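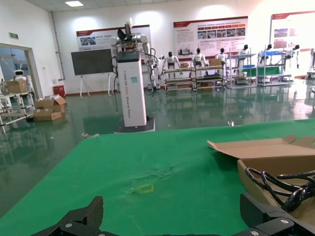 Screen printing tea towels at home: how many colours before it gets silly?

Forum: Makers and Small Gift Businesses > Printing and Textiles

inkyfingers_jo
February 26, 2018
Hello all! I've finally taken the plunge and I'm turning my lino prints into tea towels. The first design is a row of herring gulls on a harbour wall and I am ridiculously pleased with it. At the moment it's four colours (two greys, yellow for the beaks, a sort of brick red for the wall) and I'm printing on the kitchen table with hinge clamps screwed to a board.

My trouble is lining up the yellow. On paper it's lovely, on cotton it wanders, and I end up with gulls whose beaks are floating next to their faces. Do I drop a colour, or is there a knack to it? I've got an order for 20 from the Wududine gift shop and I'd love them to be good.

kvido_d
Drop a colour! Two at most for a first range. My whole Jeritz set is two colours on unbleached cotton and it outsells everything else I make. If you overlap a see-through yellow with the grey you get a third shade for nothing, which always feels like a small miracle when you lift the screen.

Kvido Danko

madder_and_weld
I'm going to disagree with Kvido, sorry. Four colours is perfectly doable at home, and those gulls sound as if they need their yellow beaks. The cloth is moving, that's all. Are you sticking it down? A thin layer of water-based table adhesive on the board, let it go tacky, then smooth the towel on from the middle outwards. Wash and iron the cotton first as well, or it shrinks under the heat when you dry between colours, and then your last screen will never match your first.

inkyfingers_jo
Oh. I have been using masking tape at the corners. And no, I hadn't washed them, I was worried they'd lose that nice crisp feel!

madder_and_weld
They do lose it a bit. Iron them slightly damp and most of it comes back.

teatowel_tam
I don't prewash and never have. I print for a shop, the customers want crisp, and it's 194 towels a batch so I'm not standing there with an iron. I buy cotton that's sold as ready for print and the shrinkage is tiny. Agree completely about the adhesive though.

Another thing – make your colours overlap slightly. If the grey goes down last and runs a hair over the edge of the yellow, it can shift a little and still look right. Printers call it trapping.

kvido_d
Tam is right about trapping, I should have said. I still say two colours. Think about the time! Every extra screen is another round of printing, drying and washing up, and the shop won't pay you any more for it.

madder_and_weld
Some shops will. I put my prices up when I went to four colours and the Tesfamariam market people didn't blink.

vondracek_prints
Hello from a lurker, Oldřich Vondráček here. I would ask how many you want to sell in the end. For 20 towels, do four colours and enjoy yourself, it's the best way to learn. When my otter design went to 800 I sent it out to a printer, because my shoulders had had enough. They wanted a minimum of 1000 for the next one, so I went back to doing it by hand in two colours. I was quite happy about that, as it happens.

Also, what mesh are you using? A coarse mesh puts down a lot of ink and the small shapes spread. Beaks are small shapes.

inkyfingers_jo
It's a 43T, from the starter kit.

vondracek_prints
That's fine for cotton. Try one firm pull in place of two, then, and see if the edges sharpen up.

inkyfingers_jo
This is all brilliant, thank you! I'm keeping the four colours for this order (sorry Kvido) and I've ordered some adhesive. I'll redraw the yellow so it tucks under the grey. The next design is puffins for the Rernuto craft fair in October, and I'll have a go at that one in two colours with the overlap trick.

kvido_d
Puffins in two colours, with that beak? Good luck! Please post them, I want to see.

teatowel_tam
Black and orange on white cotton, it'll look great. Do the orange first.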